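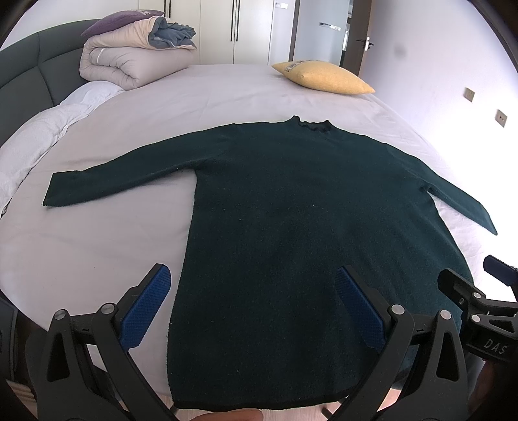
Hisberg is a wool town about two hours' drive inland from us, and the mill there opens its doors to the public on one Saturday each April. I had meant to go for years and finally booked in. The forecast was for a cold start and the mill website said the sheds were unheated, so packing the night before was mostly a matter of layers. The dark green jumper with the short mock neck got the job. It is a mostly smooth knit that picks up pale specks of lint, and I thought about that more than once during the day, standing next to machines that shed fluff onto everything within reach.

The road in follows the river for the last stretch and then drops down past the saleyards. Parking was in the paddock beside the footy oval, with a gold coin donation to the junior club. From there it was a ten-minute walk along the old rail siding. The main building is red brick with a sawtooth roof, and it is bigger than it looks from the highway. We were given a paper wristband and a pair of foam earplugs at the gate and told to wait under the peppercorn trees until our group was called.

Tours ran in groups of up to 400 over the whole day, split into small lots, and ours left just after ten. Closed shoes were compulsory. Two people in sandals had to go back to their car, and one of them didn't return.

The first stop was the wool store, where the bales come in. Most of the clip is bought from growers within the district, with some brought over from Sturkberg when the local wool is too coarse for what they need. Our guide cut open a bale and passed around handfuls from three different lines. The difference between the finest and the strongest was obvious once you had both in your hands. She explained yield, which is the proportion of clean wool left after washing, and how much of the weight in a greasy fleece is lanolin, dirt and burr. Some growers in the group asked about prices and got a polite answer with no numbers in it.

The scouring is no longer done on site. It stopped when the water licence changed, and the old scour room is now a display with the rakes and bowls still in place. The floor is worn into a shallow trough along one side where the workers stood. There was a good board of old photographs, and a wages book under glass with entries in very neat handwriting. I would have liked longer in this room, but the next group was already at the door.

After that came carding and spinning, and that was the noisy part. The card is the oldest machine still in daily use at the mill – it has been going for 116 years, according to the plate on the end – and it takes up most of a shed on its own. Washed wool goes in one end as a loose mat and comes off the other as soft ropes with no twist in them at all. You can pull one apart with your fingers. The spinning frames are newer and run faster, and the guide had to stop talking while we walked past them. A man at the far end was joining broken ends by hand, moving along the row without hurrying.

The knitting room was what I had come for. The mill makes jumpers, beanies and a work sock, and since it bought out the Jondico label it also makes a range of plain school knitwear. The body panels and sleeves are knitted flat, then washed, pressed and sent to a row of linkers, who join the collar to the body one loop at a time on a round machine with points around the rim. It is slow work. I asked how long it takes to learn and was told most people are quick enough after a year, although a few never take to it. They are short of linkers at the moment and there was a sign up about traineeships.

Lunch was in the old canteen. The CWA had sandwiches, pumpkin soup and a very good lemon slice, all at reasonable prices and cash only. The line was long from noon until about one. If you go, eat early or bring something.

The afternoon had talks on the hour. I sat in on the one about mending, given by a woman from Hartono Textiles, who do repairs for the mill. She showed how to darn an elbow and how to deal with a pulled thread (push it through to the back, don't cut it). Her advice on washing was to do it less often, in cool water, and to dry flat on a towel in the shade. For moths she recommended cleaning things before they are put away and keeping them in sealed bags, and she didn't think much of lavender.

The factory shop was crowded. Seconds were on trestles outside and most of the larger sizes had gone by two o'clock. I bought 5 balls of undyed eight ply and a pair of the work socks. The jumpers were dearer than I expected, though after seeing the linking I could see where the money goes.

Some practical points for next year. Tickets are sold online only and the morning tours go first. The upper floor of the museum has no lift. Dogs are not allowed past the gate. The toilets near the canteen are better than the ones by the car park. Phone reception is poor inside the sheds, so agree on a place to meet if you are going in separate groups. The bakery on the main street shuts at three.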